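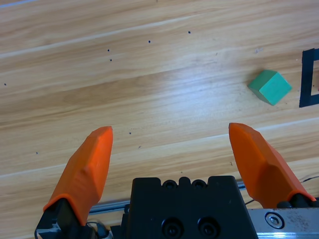
My sister rang before eight to tell me the buses to Drallness would be off from Friday, and that if I meant to see the allotment before the winter I had better go today. She said the notice had been up in the shelter at Clolthorpe for a week and she was surprised I had missed it. I don't use that shelter. I went anyway.

Caught the 16 with a minute to spare. It was nearly empty as far as the hospital, then filled up with people going to the market at Iltlow, so I had a trolley against my knees until the bridge. Rain on and off. The driver took the low road because of the works and we lost ten minutes there.

The plot is in a worse state than I thought. I have not been since the end of September and the couch grass has come right through under the fence from the empty plot on the far side. I started at the gate and worked backwards on my knees with the hand fork. You have to follow each root the whole way or it comes up again, and they were going down further than the fork. After an hour I had cleared a strip not much wider than the path. I filled two sacks and left them by the shed to take home, as I won't put that on the heap.

The leeks are good. Thinner than last year but straight, and no rust that I could find. I lifted five and left the rest. The parsnips I only tested, one from the end of the row, and it had forked into three and had canker at the shoulder. I shall have to sow a different sort. The seed was old, which I knew when I put it in. The sprouts have been had by pigeons down one side where the net came off its pegs. I pegged it again with bits of wire but it wants doing properly.

Broad beans: got the row in by the south side, two inches down, in the bed where the potatoes were. Did not bother with a string and the row is not straight. The soil there is the best on the plot now, dark and easy to work, and it was a pleasure to do after the couch grass. I had meant to put garlic in the other half of the bed but the bulbs are still on the windowsill at home. Must take them next time, if there is a next time before December.

Ate my sandwiches in the shed with the door open. The roof felt has lifted at the back corner and there is a damp patch on the shelf where I keep the pots. Moved the pots. The bag of bonemeal had gone solid and I threw it out. Found the good secateurs, which I had been blaming the move for since the spring. They were in the watering can.

The rent letter for the plot came last week and it has gone up to 82 pounds, with the water on top. I have been turning this over all day. It isn't a great deal for a year but with the bus as it is I was only there nine or ten times this summer, and a plot needs more than that. There is a half plot at Clolthorpe, or there was in the autumn, on the side by the railway. Heavier ground and it gets shade after two o'clock. But I could walk to it. I would be sorry to leave the currants, which have only just come into their own. They could be moved while they are dormant. I would need a car for a day, and my sister would want something for the petrol or she would say she didn't and then mention it.

Missed the 3 o'clock back and had to wait in the cold for the next. Went into De Luca for a tea and had a slice of the almond cake as well. They have put the heating on at last. Sat there until the windows had steamed up and then nearly missed that bus too.

Home by five. Back stiff, knees worse. Ran a bath and then found the immersion had not been on, so a wash at the sink instead. Leek and potato soup, enough for two more days. One of the leeks had grit right down inside it and I had to slit it the whole length to get it clean.

Rang my sister in the evening to say I had been. She asked about the parsnips. She thinks I should take the half plot and says I have been complaining about Drallness for as long as I have had it. I said I would write and ask what they charge. Haven't written yet.

To do: garlic. Pegs for the net, the long metal kind. Felt nails. Wash the work trousers separately this time. Find out whether the Saturday bus is coming off as well or only the weekdays, as the notice, by her account, did not say.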